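4. Laying the cloth and the plates

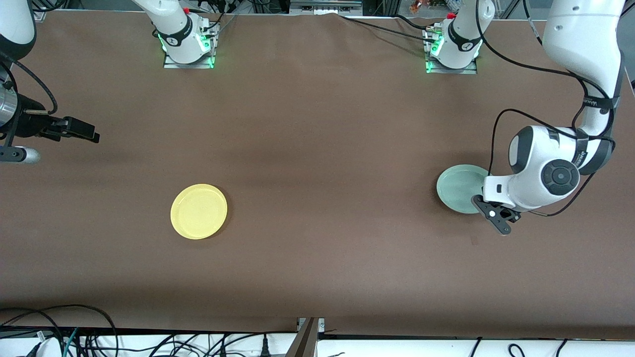
Fig. 4 – Yellow plate and pale green plate on the brown cloth.

This section explains how to dress the table with the Clikine cloth and the coloured plates. Please finish section 3 (unpacking and first wash) before you begin. If you have bought the cloth only, you can stop after step 9.

Before you start

Check that you have these things near to you:

– one Clikine table cloth, article 271
– the coloured plates you wish to use
– a soft, dry tea towel
– a damp sponge and a second towel for wiping the table
– an iron, if the cloth has hard folds from the packet

The cloth is sold in several colours. The steps are the same for all of them. The figure in this section is made with the brown one.

Preparing the table

1. Remove everything loose from the part of the table where the cloth will lie. Crumbs and grains of sugar under the cloth will be felt through it, and a plate can rock on them.

2. Wipe the table with the damp sponge. Dry it with the second towel.

3. Wait until the table top is completely dry. On an oiled table, wait 5 hours after the last oiling.

CAUTION: Never lay the cloth over a table which is still wet or freshly waxed. The colour of dark cloths may pass to the wood, and such stains are not covered by the guarantee.

Laying the cloth

4. Unfold the cloth on the table with the label side down. The label is sewn in one corner, and it should face the end of the table which is least used.

5. Look for the long middle fold. Place this fold on the middle line of the table.

6. Open the cloth to both sides. Do not pull it by one corner only, as the weave can go out of shape.

7. Stroke the cloth with flat hands from the middle to the outside. Begin again from the middle if a wrinkle stays.

8. If the folds from the packet are still high, take the cloth off and iron it from the back side at medium heat. Small soft waves are normal for this cloth and they will go down after a day or two of use.

9. Compare the overhang at the two long sides. When one side is longer, lift the cloth a little and move it. Please don't drag it.

Note: The cloth may be cut to a shorter length. Cut only along a thread line and hem the edge the same day. A cloth that has been cut cannot be returned to our shop in Provthorpe.

Choosing the plates

The round plates in this series are made so that the colours can be mixed freely. Yellow and pale green is the pair we are asked for most often, and on a brown cloth both of them are easy to see, also in weak evening light. For a light cloth we advise to take at least one darker plate in the set.

In Fig. 4 the two plates have about the same size. Please use plates of one size for all persons at the table, and keep the smaller ones for bread or fruit.

Article numbers for ordering again:

Yellow plate – 996
Pale green plate – 2295

Placing the plates

10. Wipe each plate with the dry tea towel, also the underside. Small grit on the underside can pull threads out of the cloth.

11. Hold the plate at the raised rim. Keep your fingers away from the inner surface, where finger marks are seen quickly.

12. Bring the plate over its place and let one edge touch the cloth first. Then lower the other edge slowly until the plate is flat.

13. Take your hand away only when the plate is lying still.

14. Place the second plate on the other half of the table, at the same height as the first. For a table of four or more, put down the plates at the two ends first and divide the rest between them.

15. Press very lightly on the rim at two opposite points. A plate which rocks is standing on a wrinkle. Lift it, stroke the cloth flat and put it down again.

16. Step back one or two metres and look along the table. Correct the distances now, before cutlery and glasses are added.

CAUTION: Do not push a plate sideways over the cloth. The cloth can follow the plate and pull down whatever stands next to it. Always lift first, then move.

Note: We recommend a hand's width of free cloth between the plate and the edge of the table. If small children eat with you, make it wider.

Clearing the table

17. Take off glasses and cutlery before the plates.

18. Lift each plate by the rim and carry no more than four in one pile. Put a paper napkin between the plates if the pile will stand longer than overnight.

19. Shake the cloth outside – never over the sink, as the crumbs block the drain.

20. Treat fresh spots the same evening with cold water and a little plain soap. Press the spot with a towel and do not rub.

21. Fold the cloth along its middle fold, then roll it loosely. Rolled cloths need less ironing.

If something is not right

The cloth slides on the table: The table was polished too smoothly. Put a thin felt layer under the cloth. The Yazıcı felt, which we have in stock from February, can be cut with kitchen scissors.

The cloth is higher at one side: It was probably dried hanging from one edge. Wash it again and dry it lying.

The plate leaves a ring on the cloth: The underside was damp. The ring normally goes away in the next wash.

For questions about spare plates, write to Firnness customer service and give the article number together with your question. Washing and ironing temperatures are in section 5.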